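07/04/2024
By Funmilayo Dauda

Takano worktop oil, 374 ml

Takano is a clear oil for solid wood kitchen worktops. We have stocked it at the Vernville shop since January, in the one size. It goes on with a lint-free cloth and needs no primer. New worktops should have two coats before the sink or hob is used. After that, one coat when water stops beading on the surface.

Clear the worktop fully before you start, including food bags, boards and anything else that lives there. Sand lightly along the grain and wipe off the dust.
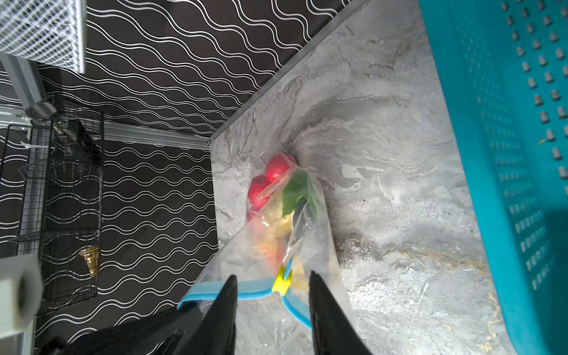
Zip bag with a yellow slider, toy strawberries inside.

Leave four hours between coats — longer in a cold room. Wipe off any oil still sitting on the surface after the first few minutes, or it will dry sticky. Lay used cloths out flat outdoors to dry before you bin them, as oily cloths left in a heap can catch fire.

The oil is not suitable for laminate, stone or varnished wood. If you are not sure whether your worktop has been varnished, bring a small offcut to the counter and we will test it. Tins can be collected from Vernville or sent by courier. Opened tins cannot be returned.

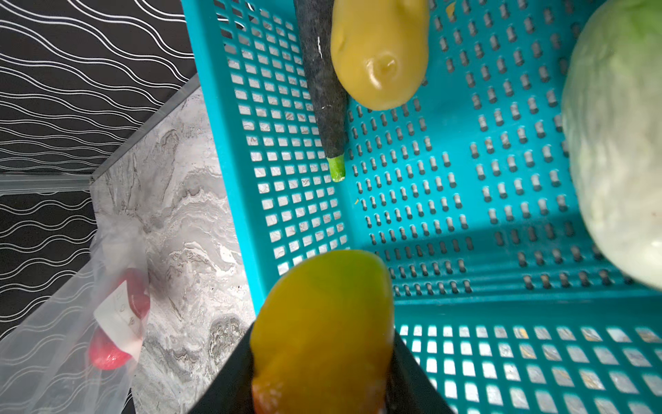 Ese Olaniyan wrote to say that the second coat took far less oil than the first, and that one tin did her whole kitchen with some left over for the windowsill.

Related items
Figueroa beeswax polish
Clorkier sanding pads, fine
Lint-free cloths
Takano end-grain sealer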